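Sports Media and Event Operations
Handout 8: Tournament formats, tiebreaks and the schedule

December 2018. Replaces the September version, which had the seeding part wrong. Bring it to the review session.

Where we were. Last time: gate money, media passes, rain plans. Today the boring but expensive part, how the format decides who plays whom and when. Most complaints an organizer gets come from here, so read slowly even if I wrote it fast.

1. Formats

Round robin. Everybody plays everybody. Fair, long. Number of matches for n teams = n times (n minus 1), divided by 2. Do it by hand for a few sizes until it sticks. It climbs quicker than people expect when you add teams.

Knockout. Lose and go home. Matches = n minus 1, always, unless there is a third place game, then add it. Cheap to run, cruel to whoever drew the top seed early. Ticket sales hard to predict for the late rounds, since you don't know who shows up.

Groups then knockout. The usual compromise. Short round robins feed a bracket. Problem is dead matches at the end of the group stage, where both teams are already through or already out. More on that under 3.

Swiss. Chess people love it. Pair teams with similar records each round, no repeats. Needs someone awake at the desk between rounds to do the pairings.

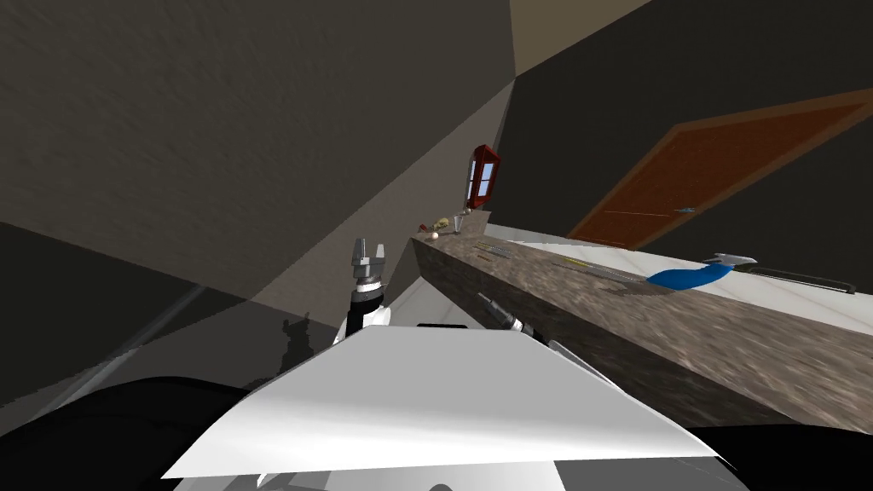
Double elimination: skip for the test, but know what the losers bracket is and why the final might have to be played twice.

2. Tiebreaks

Write them down BEFORE the first match. In order. Publish them. Common order:

points
head to head between the tied teams
goal or run difference
goals or runs scored
drawing of lots

Head to head first or difference first? Depends on sport and on the organizer's taste. Head to head feels fair with two teams tied and gets ugly with 3. Classic trap: A beats B, B beats C, C beats A. All level, head to head tells you nothing, go to the next line. Does the next line use all the matches or only those among the tied teams? Your rules have to say. If they dont, somebody will argue it both ways at the desk.

Difference has its own trouble. Rewards running up the score on the weakest team in the group. Some youth events cap the margin that counts for this reason. Be ready to argue for or against a cap.

Worked case, the Grerkard Cup. Groups of four. Briltik and Vunero finish level on points behind the group winner. Briltik won their match with each other by one goal. Vunero has the better difference thanks to one huge win. Rules list difference first, so Vunero goes through. Briltik files a protest. Denied, correctly, the rules were clear. Were they good rules? Separate question, and the one I will ask you.

3. Last round of the group

Final group matches kick off at the same time. If one is played earlier, the teams in the later one know exactly what result suits them both. Costs you: two fields, two crews, split TV audience. Most organizers swallow it.

When it can't be done (one court, one set of lights) then at least put the match with more riding on it last. Draw up the possibilities the night before. A one page table of "if this, then that" saves the announcer, and the reporters will ask for it anyway.

4. Rest and turnaround

Count hours from the end of one match to the start of the next, not calendar days. A late finish and an early start on paper look like a day off. They arent.

Cordeiro Park is our running case. One main field, 33 matches, one closing date that cannot move. Allow roughly 2 hours per slot with warmup and clearing. Now fit it. Things to watch:

same team always getting the early slot
travel from the second site
officials need rest too, everyone forgets this
field needs a gap to recover, more if it rained
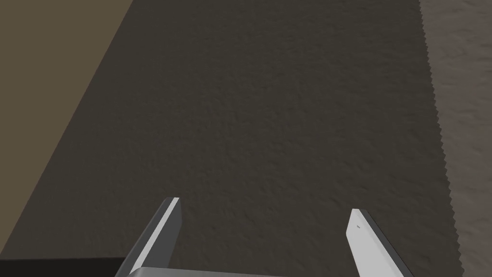
Extra time and shootouts only in the knockout rounds, so those slots need to be longer. Don't copy the group stage slot length across. Very common mistake in last years projects.

5. Seeding

Seeds keep the strongest apart early. Top seed meets lowest seed, and so on in. With byes, the highest seeds get them. Seed from last season's table, a ranking, or qualifying results. Say which, and say the cutoff date.

Random draw instead? Exciting, good TV, sometimes both favorites land in one half and your final is flat. Middle way is pots: sort by strength, draw one from each pot per group.

For next time

Build the Cordeiro Park schedule on one sheet. Tiebreak rules on the back, in order, no gaps. Swap with the person next to you and try to break theirs. Late sheets lose marks, same as before.

Reading: the packet chapter on fixtures, skip the math box.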